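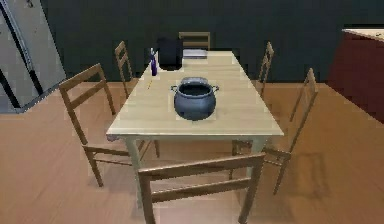 How many times do I need to show a task before the robot can try it alone?
Plan on 80 good demonstrations for a simple pick-and-place task, and 200 if the object has to end up at a particular angle.

4. Recording a task with the Drirnen hand controller

By now you should have the Lendside software installed and the controller paired (section 3). Take your time over this part – a calm, steady demonstration is worth a good deal more than a quick one, and you can always throw a recording away and start over.

4.1 From the Task menu, choose New and type a short name you will still recognize next month.
4.2 Load the room you want to practice in, and wait until the status line reads Ready.
4.3 Squeeze the side grip to take hold of the arm. It follows your hand for as long as you keep squeezing.
4.4 Press the round button once to begin recording, carry out the task, and press it again when you are done.
4.5 Choose Keep or Discard.

Note: One session holds up to 1000 recordings. After that, start a new session under the same task name.

Caution: When you move from the simulator to a real arm, keep your free hand on the stop switch, and let go of the side grip before you set the controller down.

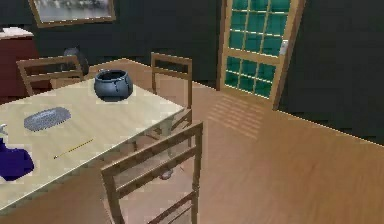
Choosing a first task is where many new users get a little too ambitious, and we would gently steer you toward something with one object and one clear finish. Write the finish down in a single sentence before you record anything, and keep to it from the first demonstration to the last. With the dining table room loaded, "the pot is on the gray mat" makes a lovely first goal, and you can save the thin yellow pencil for later, when your hand has settled and you feel ready for finer work.

4.6 Play back your first 3 recordings at half speed and watch for pauses or sudden jerks.
4.7 Discard any recording in which you changed your mind partway through.
4.8 Choose Export, then Guerreiro format, and continue with section 5.

Section revised by Delali Agbeko, Gitside, Oct 5, 2021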